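4. The Pile Stage: How Households Gather Soft Goods Before Giving Them Away

When families get ready to part with old linens, clothes and other soft things, they very often begin by bringing everything together in one spot, and we came to call this the pile stage.

Figure 2. Soft items in a pile at the center of a table covered with a green cloth.
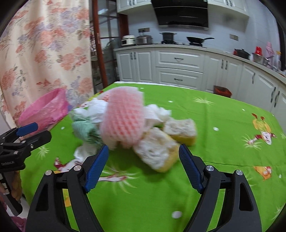

We did not set out to study it. Our plan, as described in Section 2, was to look at what people in Villalba gave to the Tovico reuse shops and what they kept, and we expected most of the interesting choices to happen at the closet door. What our diary keepers wrote about instead, over and over and with a good deal of feeling, was the stretch of time between taking a thing out of its drawer and putting it in a bag. Some of them managed that in an evening. Others lived beside a heap on the dining table for weeks, moved it to a bed when company came, and moved it back again.

All 50 households in the main sample kept a diary for four weeks in August, and all of them received the same short guide, which asked them to write a few lines whenever they handled something they were thinking of giving away. Together they sent us a little over 2,000 entries. We read every one of them twice — a pleasure, for the most part, with writers as generous as these — and marked each entry according to where the item was resting when it was written about. The coding sheet is given in Appendix B.

The first thing we noticed was that a pile changes the way people talk about what is in it. A sweater in a drawer was nearly always "my sweater" or "the blue one from the lake trip." Once it had been set down with other things, the same writer would often speak of "the stuff for the shop" or simply "the heap," and single items dropped out of the diary altogether unless something brought them back. We read this as a gentle kind of letting go. The writer has not decided anything yet, or would say so if asked, but the words have already loosened. Earlier work on attics and garages has described something close to this for furniture and tools, and we were glad to find it in humbler goods as well.

The second thing runs the other way. Soft goods behave badly in a pile (see Figure 2 for a small one). They slump, they fold over each other, and a thing put down early may go out of sight until somebody lifts the rest away. A stack of books shows its spines to anyone walking past, and a box of cups can be taken in at a glance, but a heap of cloth has to be handled before it can be known. Our diary keepers handled theirs a great deal. They dug for one item and met another. Many of the rescues in the diaries, by which we mean items taken back after being set aside, happened during a search for something else entirely, and a fair number happened when another member of the household wandered by and took an interest. Children were tireless rescuers.

It would be easy to treat these rescues as failures of the giving process, and the Trernadetti guidelines for collection services come near to doing so when they advise households to bag items at once and close the bag. We understand the advice, and for a service with trucks to fill it makes good sense. Still, the diaries make us want to speak up a little for the open pile. Several writers who took back a scarf or a baby blanket went on to give the rest more freely, and said they felt easier about it. Writers who bagged right away sometimes reported opening the bag later on, once with scissors, and going through the whole business from the start.

We should be careful here. A diary kept for four weeks cannot tell us how people felt by winter, and the families who agreed to write for us were probably fonder of writing, and perhaps of sorting, than their neighbors. The Prerkano interviews, which we turn to in Section 5, were held with people who had declined the diary, and they tell a somewhat brisker story.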